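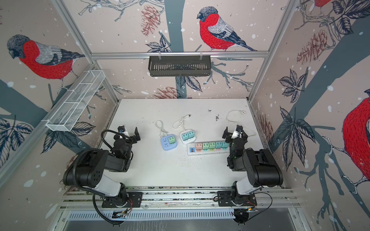
1. Introduction

This report is about the packing hall of Harms, a small company in Nallach that sells electrical accessories. In May our group spent two weeks there. We wanted to understand how the work of the employees changes when a part of it is given to robots. The company tests a cell with two arms, which the workers call Oltar. The task of the cell is to handle power strips and plug adapters.

2. How we worked

We observed the early shift and the late shift, and we talked with 11 employees. The talks took place in the break room and were 60 minutes at most. The shift leader was not present. We also read the training plan that the company wrote for the test.

3. The work at the cell

Goods with plugs and cords are difficult to automate. A cord does not lie the same way two times, and the strips have different sizes. There can be a cube socket on the table next to a long strip with five adapters and USB ports. For this reason a worker stays responsible for the cell. She prepares the goods, watches the two grippers and decides when to stop. Cleaning the table is also her duty, and it was missing in the first version of the training plan.

4. What changes for the people

Most employees told us that their hands and shoulders are less tired after a shift at the cell. On the other hand, several said that watching is tiring in another way. Before the test they talked with the person beside them at the packing table, and now they mostly work alone.

The pay was the most discussed topic. Workers at the cell have more responsibility but stay in the same pay group. The management told us that this will be decided after the test.

5. Open questions

We could not compare our results with the second site in Brultska, where all packing is still done by hand. The night shift is also missing from our talks.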